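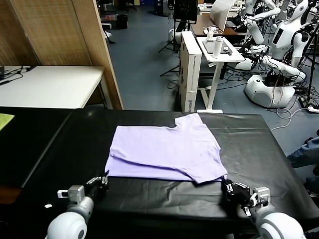
4.3 Drying on the flat rack

The Lulska cabinet has a pull-out rack for items that should not be tumbled or hung. Use it for knitwear, jersey tops and anything labelled "dry flat". The rack holds up to 2,000 g of damp laundry.

1. Spin the load before drying. Items that still drip will trip the moisture sensor and the programme will stop with code 203.

2. Pull the rack out until both runners click. Do not load it while it is partly extended.

3. Shake each item once and lay it out by hand. Smooth the seams first, then the body, then the sleeves.

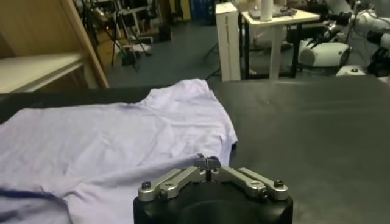 T-shirt lying crumpled.

4. Leave a gap between items. Overlapping sleeves dry slowly and may mark the fabric underneath.

5. Push the rack back in and close the door. The rack symbol lights up on the panel.

6. Turn the dial to FLAT and press Start. The display shows the time left in minutes, up to a maximum of 299.

Note: The time shown is an estimate. It is corrected after the first sensor reading and may go up as well as down.

Note: For wool, select FLAT LOW. The fan runs at reduced speed and the heater stays off for the first part of the programme.

CAUTION: Do not place items cleaned with solvent in the cabinet. Air them outdoors first.

CAUTION: The runners become warm in use – let the cabinet stand with the door open before removing the rack.

4.4 After drying

Turn items over if the underside feels cool, and run FLAT again with the timer set by hand. Empty the lint tray below the rack after every load. If the tray does not slide back fully, check the rear seal (see 6.2).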